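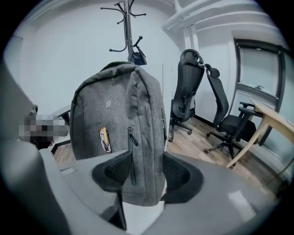 Rotano Hand Gripper, Club Kit

Hadenley equipment pages
31/12/2022, by the Hadenley loans desk
Reading time: 5 minutes

The Rotano Club Kit is a hand-held gripper for school and college robotics clubs. A student holds it, does a task with it, and the movement is recorded so that a robot arm can be trained on it later. The club does not need to own an arm. Recordings can be sent to us or used with any arm that takes the Rotano file type.

We lend the kit to clubs by the term. The fee is £89 per term, with carriage one way. The club pays to send it back.

What the kit is for

Most clubs borrow it for the Đồng project, our shared entry for clubs that want to work on everyday objects. Each club picks one object and one job, and records it many times over. The jobs are ordinary ones: hanging up a bag, clearing a cup, folding a cloth. Soft items are harder than they look. A backpack sags, its straps swing, and it never sits the same way twice, so a club that picks one should expect slow progress in the first few weeks.

The kit can also be used for a short taster class. In that case the students take turns to pick up and put down a few objects, and the leader plays back the recordings at the end. A 60 minute class is enough for this if the kit has been set up beforehand.

What is in the box

Gripper with camera
Spare finger pads, one pair
Printed square markers and mounting plates
Head strap and second camera
Data cable
Memory card and reader
Charger and mains lead
Printed guide for leaders
Log sheets

A laptop is not included. Almost any laptop bought in the past few years will do, as long as it has room for the files. The Rotano software is on the memory card and does not need to be online to run.

Fingers and pads

The fingers close on the object from either side. They are grey, with black textured pads at the tips. The pads do most of the work and they do wear out, mostly along the inner edge. If they start to slip on cloth, wipe them with a damp cloth first and let them dry. If that makes no difference, fit the spares. The pads push off and push on, and no tools are needed.

Do not stick tape over the pads. It changes how they grip and the recordings will not match those from other clubs.
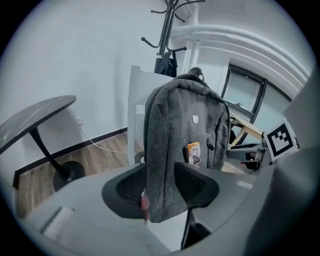
Finger pads below a grey backpack on the back of a white chair, with the coat stand behind.

Setting up a room

Any plain room will do. You need a clear patch of floor to stand on, decent light, and something for the object to start from or end on. A coat stand, a chair back and a table give you enough variety for a full term. Move them a little between sessions. Recordings made with everything in exactly the same place tend to train an arm that only works in that place.

You do not have to strip the room of furniture. Tables, chairs and windows in the background help the software to work out where the gripper is. Bare white walls on every side are the harder case. Strong sun through a window can wash out the camera, so pull the blind down if you have one.

Recording a run

One student holds the gripper and one fills in the log. Swap after every ten or so runs. Arms get tired, and tired students start to rest their elbows on their hips, which shows in the recording.

Start each run with the object at rest. Press record, count to two, do the job at a normal walking-about pace, count to two again and stop. If the bag falls, keep recording until it is on the floor, then stop and mark the run as a drop. Drops are kept. Please do not delete them.

The Hurnandale club aimed for 3000 runs over the year and split them between its junior and senior groups. A new club should aim lower. A good set for one term is a few hundred runs with the log properly filled in.

Holding the gripper
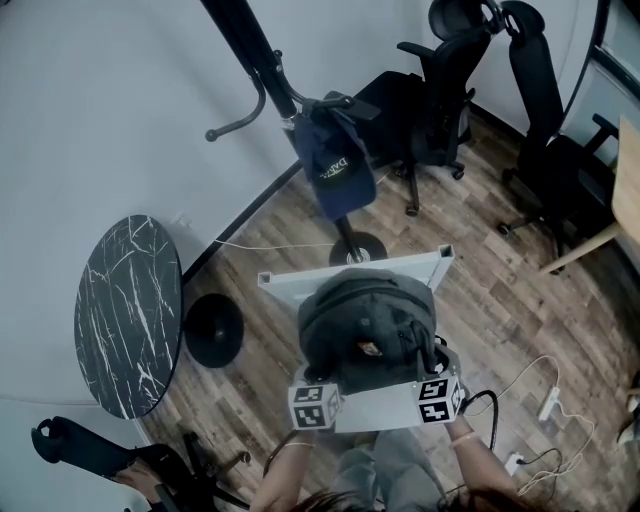 Grip matters more than strength with the Rotano, and leaders should check it at the start of every session. Students who are new to it often let a hand creep up over the printed markers, and the tracking is then lost until the hand moves. Use both hands, one on each side, with the marker cubes standing clear above them. Let the cable hang in a loose curve past the right forearm, so that there is slack when the wrists turn. Long hair should be tied back if the head camera is in use, as strands can hang down into the bottom of its view. Power strips and leads lying on the planks need moving to the wall before anyone walks about, as the person recording is watching the bag and will not be looking at their feet.

Care and return

Keep the markers clean and flat. A creased marker should be replaced from the pack. Do not write on them or laminate them, as the shine confuses the camera.

Charge the kit after each session. A full charge takes 90 minutes. The battery must be taken out before posting and packed in the sleeve provided.

Return the kit in its own box with the log sheets on top. We copy the memory card and send the club a link to its files. Cards are wiped before the next loan.

Damage from normal use is covered by the fee. Lost parts are charged at cost.

How to borrow

Loans run for the autumn, spring and summer terms. Requests for the autumn term close in July. We hold a limited number of kits, and clubs already taking part in the Đồng project are placed first. Tell us the age of your students, the object you would like to work on, and whether you need the head strap in a small size.

Related items

Rotano spare finger pads
Rotano marker sheets
Đồng project: notes for club leaders
Hurnandale club: first term report
Table-top arm, loan kit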